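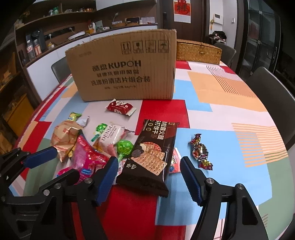
6 July 2023

Hi Thongchai,

You asked for something shorter than the spring report and with more of what's really going on in it, so I'm writing this one the way I'd tell it to you on the phone. It covers the home-care workers oral history project from the end of the winter quarter through last week.

## Where the interviews stand

We set out to record 70 long interviews with people who do paid care work in other people's homes, and we have 47 done. I'd hoped to be past 50 by now. Most of the shortfall is from April, when three of our student interviewers had midterms in the same week and I was dumb enough to have booked them all for Saturdays. I've moved to a sign-up sheet and they pick their own slots, and May and June went a lot better!

The long interviews run longer than we planned. We budgeted for 90 minutes and people keep talking (which is great, and also murder on the transcription line). One woman who's been doing overnight shifts in the Celtine district for most of her adult life talked to us for close to four hours over two visits, and her account of how she keeps track of her unpaid hours on the backs of bus schedules is going to be a whole section of the first working paper. She's asked for a copy of the recording for her daughter, and we've sent it.

## The survey

The short survey is the happier story. We mailed 1,000 postcards with the link and the phone number, and 647 people have answered at least the first page. Of those, 393 finished the whole thing. The drop comes at the pay questions. People get to "What did you earn last week?" and stop, and I don't blame them, because if you work for four households that's a miserable question to answer from memory on your phone.

The students rewrote that page to ask about one household at a time, and we're testing the new wording with a small group this month. If it works, I'd like to call back the people who quit partway and offer to finish with them by phone. They all agreed to be contacted again, so we don't need anything new from the ethics board for that. I checked twice.

## Students

We have six undergraduates on the project, four of them from last year. Two are writing senior theses out of it — one on travel time between jobs, the other on how workers talk about the families they've left, which is a lot sadder than I expected and very good. I'm asking her to cut it by a third and she's not thrilled with me.

All six did the refresher on consent and confidentiality. We did have one slip: an interviewer saved a file to her own laptop instead of the shared drive. She told me the same afternoon, we moved it and wiped the copy, and I reported it to the ethics office, who closed it without any further steps. You'd have heard about it from them eventually so I'd rather you heard it from me first.

## Money

Travel is under budget, mostly because so many people wanted to meet near campus or at the Ploketti branch library (free room, decent parking, terrible chairs). Transcription is over. Rarkico put their rate up in the spring, and with the longer interviews we'll use up that line before the fall quarter starts.

I'd like to move the leftover travel money into transcription. It doesn't change the total. The one-page request form is attached to this report, and if you could sign it before you go on leave I can keep the files moving.

## What's slow

Translation. We have nine interviews in languages none of us reads well, and our first translator took a full-time job, good for her, bad for us. Saha, who did two trial transcripts in June, is careful and quick and wants more, but she can't start properly until August. I'd sooner wait for her than hand these to someone who hasn't worked with this kind of material. It does mean the first working paper will go out without those nine, and I'll say so in the methods section.

## Next

- Finish the remaining 23 interviews, with the last ones booked for the fall
- Try out the new pay page, then start the callbacks
- Get Saha set up with a contract and drive access
- Send you a draft of the first working paper, minus the tables, before classes begin

On your question about a public event: the students are keen and I'm in favor, but several people we interviewed still work for the families they talked about, and I want to ask each of them before any audio gets played in a room. I've started making those calls. Two have said yes and one wants to hear her clip first.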